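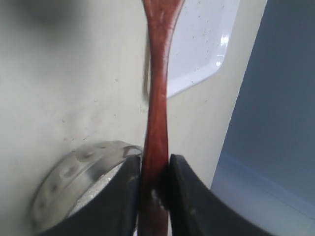
Wrist camera view with the wooden spatula clamped between the fingers.

Posted 27/04/2021

Most of this month went into the grasp state estimator in Tistura, my manipulation stack, and in particular into what it believes about a tool after the fingers close. The old version believed too much. Once the grasp planner had picked a pose on the handle and the gripper width settled, the tool frame was frozen relative to the wrist and everything downstream treated it as a constant. That works for blocks. With a long handle, a small rotation at the fingers becomes a large error at the far end, and the motion planner happily sweeps the tip through things it thinks it is clearing.

The rewrite keeps the in-hand pose as a filtered state. Position along the handle, rotation about the closing axis, and a slip flag. The other degrees of freedom are pinned by the finger geometry and I leave them alone for now.

Measurements come from the wrist camera. A segmentation pass (the Hidel model, unchanged since November) produces a mask for the held object, and I fit a center line to it. Wood is a mixed blessing. The reddish-brown handle separates well from a cream background, but the varnish throws highlights down its length and the mask used to break into strips along them. Closing the mask with a tall, narrow kernel fixed most of it. I tried a learned refinement step first and threw it out.

The handle also changes width: narrow through the middle, flaring toward the paddle. I had been fitting a constant-width strip, and on a taper the two edges disagree about where the line is. The fitter now takes each edge separately and bisects them. It also gives me position along the handle almost for free, as the width profile is distinctive enough to match against the tool model. There is a dark scuff right where the fingers hold this one, and for a while I considered tracking marks like that as features. They sit too close to the fingers, which are slightly out of focus at that range, and the matcher kept locking onto the finger edge.

Glass is still bad. The dimpled rim of the container behind the left finger gives the segmenter a lot of small bright spots, and some of them end up in the finger mask. The finger mask is now rendered from the gripper model at the measured width and subtracted before the fit, so the estimator doesn't care. The collision map does care, and it still gets its container shapes from a hand-entered primitive. I have no plan for depth on clear glass that I like.

Timing. The camera node publishes at 40 Hz and the filter predicts at 100 Hz from joint states. The awkward part was that images were stamped on arrival, not at exposure, so every measurement got applied to a wrist pose that was slightly too recent. At low speed you would never notice. During a fast reorient it looked exactly like slip, and the slip flag would fire, and the executive would stop and regrasp a tool that had not moved. The filter now keeps a short ring buffer of joint states and rolls back to the exposure time before applying the update. Buffer depth is 112 entries, which is more than needed, but memory is not the problem on this machine.

Slip detection itself is a threshold on the innovation, with a requirement that 4 consecutive measurements agree in sign. Crude, and I may replace it with a proper test. It has the advantage that I can read the log and see why it fired.

On the planning side, Fendetti (the trajectory wrapper) used to take the tool as a rigid link and build its collision geometry once per grasp. It now accepts an inflated link, where the inflation grows with distance from the fingers according to the rotation covariance. Near the grip there is almost no padding and at the tip there can be quite a lot. If the padding closes off all the paths, the planner returns a distinct error code and the executive asks for a look – a short wrist motion with no contact – to bring the covariance down before trying again. Previously it would return a generic failure and retry the same query until the timeout.

Things left to do:

The look motion is a fixed script. It should pick the direction that tells it the most.

Replay in Seol does not reproduce the rollback correctly when a bag is started partway through, as the buffer is empty at the first image. It should drop measurements until the buffer is filled. Right now it extrapolates, badly.

Configuration for the edge fitter lives in two files. One of them is ignored. I need to find out which before deleting either.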